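Keep the phone in the room

I travel for work eleven weeks of the year, mostly country towns, mostly the kind of place where the pub closes its kitchen at eight and the motel office closes right after. So I have opinions about rooms. This one is about phones. The proper ones, with a cord.

They're going. You've probably noticed, or more likely you haven't, and that's how they get away with it. A place gets new carpet, new lamps, a new kettle, and the phone just doesn't come back. Where it used to sit there's a card with a square code on it. Scan for reception. Scan for towels. Scan for the breakfast menu, which is a photo of the old breakfast menu.

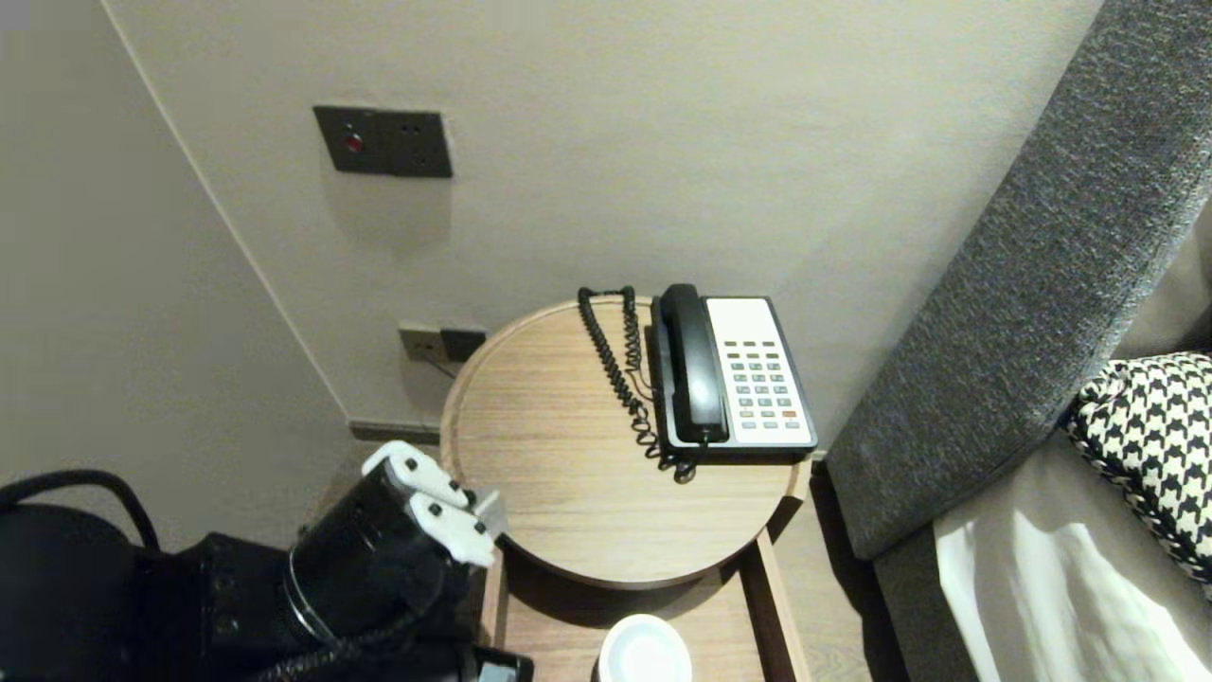
My argument is with the code, and with the thinking behind it. The thinking goes: everybody has a mobile, so a phone in the room is dead weight. Fine. But a mobile needs charge, and signal, and a person who can see the screen and work it. At two in the morning with a migraine I am not that person. What I want is a handset I can find with my hand, lying lengthwise in its cradle, and a keypad beside it with buttons I can feel. I want the coiled cord in a tangle, because the cord is always in a tangle and that's how you know the handset hasn't wandered off under a bed. Pick up, press, talk. My gran could do it at 91 and she couldn't do anything else with electricity.

I wrote a shorter version of this in May for the Prikport newsletter and got more mail than I've had for anything, including the one about parking. Most of it agreed with me. Some didn't and I'll get to them.

Rakiya Tijani wrote that she manages nights at a place with 19 rooms and they pulled the phones out last winter. The owner had been sold a system called Clostaveck. Guests message, the message goes to a tablet, the tablet goes ping. Except the tablet lives at the desk and she doesn't, she's up and down the stairs with pillows. The old switchboard rang loud enough to hear from the laundry. Her words: "People used to ring me. Now they just come down in there socks, cross." I believe her. I've been the person in the socks.

Then there's the emergency thing, and I want to be careful because I'm not an expert and I don't want to scare anyone off their holiday. But think about it for a minute. You wake up in a strange room, in the dark, and something's wrong with your husband. Where's your mobile? What's the code to unlock it, with your hands going? What's the street address of where you are? I couldn't tell you the address of any place I've slept this year. With a room phone you hit the front desk and somebody who knows which room it is and where the building is can take it from there. In a decent place, anyway.

And kids. And visitors from overseas with no local sim. And people who've dropped their mobile in the pool, which I have done, once, at Pacheco, in front of a wedding.
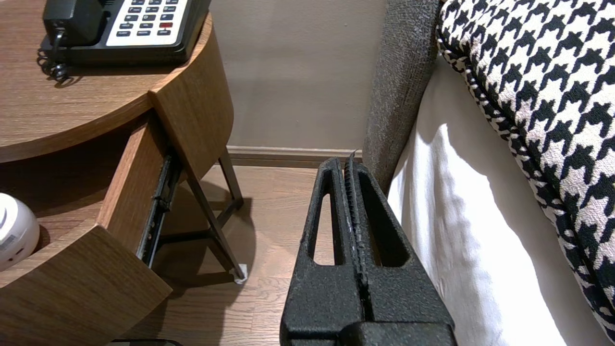 OK the other side. Agustina Maldonado does the books for a small group of motels and she sent me a very patient email about money. The lines cost. The handsets cost. The switchboard in one of her places was so old that only one bloke could fix it and he'd moved to the coast. She was quoted 2,972 dollars to get it going again, for a thing that guests used, on her figures, almost never. "You want me to keep it as a museum," she said. Not a museum. But I take the point, that's a lot of new towels.

I'd say two things back. First, "almost never" is what every safety thing looks like on a spreadsheet. The extinguisher in the hallway has a terrible usage rate. Second, I notice that the money saved never turns up in the price of the room. Not once. I'd put up with a fair bit for a cheaper room. I'd put up with a towel on the thin side.

The other objection is hygiene. Brayden Bergeron wrote in to say that the handset is the dirtiest thing in the room and he's glad to see the back of it. Maybe so Brayden. I wipe mine. I wipe the remote too, and nobody's proposing to take away the telly and have us all stream the cricket off our own screens. Although give it time.

What bothers me most is harder to put in a letter to management. A phone in a room is a promise that someone's there. You might never pick it up – I mostly don't – but it's sitting by the bed, it's plugged into the wall, and at the other end there's meant to be a human being with a pen. Take it out and put in a code and the promise changes. It's now: somebody will look at this when they look at it. Your request has been recieved. How did we do? Five stars?

I stayed at a place in the hills called Stilletitz, a few years back, run by Nélida Retamal and her sister. It wasn't flash. Bathroom door stuck. But Nélida rang the room at nine at night to say there was going to be a frost and did I want another blanket, because she'd noticed I had come in a thin coat. I said yes. She was up with it in two minutes. An app could've told me about the frost, I suppose. It would've told me along with 500 other people, and it wouldn't have had a blanket.

I know how that sounds. Old person misses old thing. I'm 58, I bank on my phone, I read on my phone, I've got nothing against it. I order dinner on it far too often. But when I'm the one handing over the money for the night I don't think I should also have to supply the equipment. 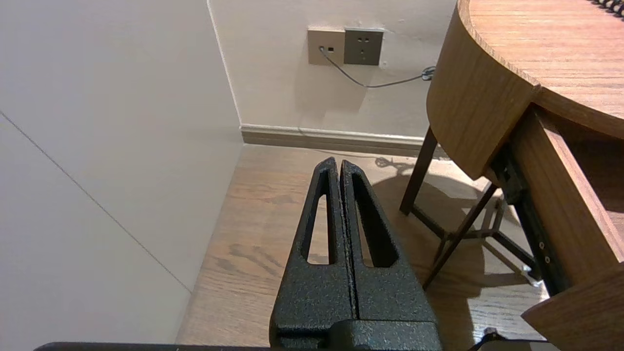

Wooden floor by the wall.

So what do I want, since people keep asking. Not much. One phone per room, wired, next to the bed and not on the desk across the other side. A button for the desk that's marked so you can read it without glasses. Somebody to answer at night, or if there's truly nobody at night then say so at check-in, out loud, and give me a number for whoever's on call. I've stayed in places with 300 rooms that can't manage that last one, and in places with six that do it without thinking.

And if you run a motel and you've already ripped them out, at least put one in the corridor. Tobiloba Isah, who reads these for me before they go up, says I should offer a compromise so there it is, that's the compromise. One in the corridor, on the wall, at a height someone in a wheelchair can reach.

He also says I should mention lifts, where the phone is still there because the rules say it has to be, and no one grizzles about the cost of it. Good point. Hadn't thought of it. Somebody once decided that being stuck in a small space with no way of calling out was bad enough to make a rule about.

More letters welcome, same address as before. Not about the parking please.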